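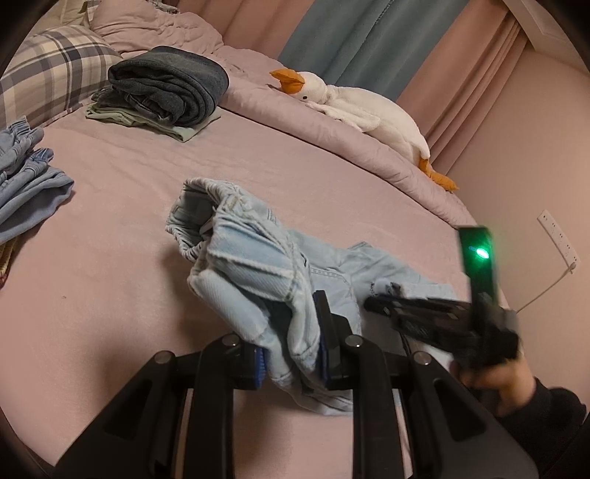 The owner of Selau, a two-room repair shop in Rustton, has one rule for new customers: bring the jeans clean, and bring them before the hole is bigger than your hand.

She started mending denim for money nine years ago, at first for neighbors and then for people who mailed their jeans in from out of state. Last year she repaired 693 pairs. She knows the number because each pair gets a page in a ruled notebook, with the date, the fault and the thread color.

We spoke at her cutting table in April, while she worked on a pair with a blown-out knee.

"Most of what comes in is knees and crotch seams," she said. "Hems are third. People step on the back of the hem for years and then one day they notice it's gone."

She doesn't mind a frayed hem. If the customer likes it, she runs a line of stitching just above the fray so that it stops climbing, and leaves the rest alone. If the customer wants it gone, she turns the hem up by the width of the damage and keeps the original edge where she can.

Pale jeans give her the most trouble. Dark denim, she said, still has most of its strength, and the cloth around a hole will usually hold a stitch. Denim that has been washed out to a very light blue is often thin for several inches in every direction, and a small patch sewn onto thin cloth will tear a new hole along its own edge.

"You have to go out farther than you think. Hold it up to a window. Wherever the light comes through, that's part of the repair."

Her method for a worn spot hasn't changed much. She bastes a piece of soft cotton to the back, at least an inch past the thin area on all sides, and then sews back and forth over it on the machine, following the direction of the weave. The rows are close together in the middle and farther apart toward the outside. Then she pulls the basting and washes the jeans once to see what puckers.

Matching thread is slow work. She keeps 60 spools of blue and gray, and for light jeans she almost never uses only one. A single color shows up as a block. Two close shades, switched every few rows, blend in from a few feet away. A few customers ask for the opposite, dark thread on light cloth so the mend can be seen, and she charges the same for it.

She used to buy her backing cotton from Xolalpa, a mill outlet an hour south, but it stopped selling short lengths. Now she cuts up old pillowcases and worn bed sheets. "Sheets are good. They've been washed so many times they're done shrinking. New cotton shrinks on you and then the whole patch draws up."

I asked what people should do at home before they bring anything in. She said to lay the jeans out flat on the bed, where there is room for both legs, and go over them an area at a time. Run a hand down the inside of each leg. Turn the hems back. Check the corners of the back pockets, where the cloth takes the strain, and the waistband next to the button. Loose threads should be left alone.

"They trim them. They think they're tidying it up for me. I can use those threads. The long ones going across are what I stitch over."

She is less strict about washing. Cold water, inside out, zipper closed, and no dryer if it can be helped. She dries her own over a rail and folds them in half along the length, then in thirds, with the hems tucked in toward the middle. She has no opinion on hanging versus folding, apart from wire hangers, which leave a crease across the knees.

A plain knee repair at Selau is $30. Larger jobs are priced when she sees them, and she turns some down. If the seat and both thighs are thin, she tells the customer to save the legs for patches and buy another pair.

Her main machine is an old Diditz she bought used from an upholsterer. It sews forward and back at the same stitch length, which she needs for darning, and it goes over a doubled seam without being helped along by hand. It cost her more than her first car. She oils it every evening before she closes and has replaced the belt twice.

She has thought about hiring. The trouble is the training. She figures it takes 2,000 hours before a person can look at a worn area and know where to stop, and she can't pay someone for that long out of knee repairs. For now the wait is five weeks.

By then she had finished the knee. She trimmed the backing, turned the leg right side out and pulled the cloth hard in both directions, then along the diagonal. One row near the seam had skipped. She turned the leg inside out again and put it back under the needle.

"You can keep asking," she said. "I just have to do this row over."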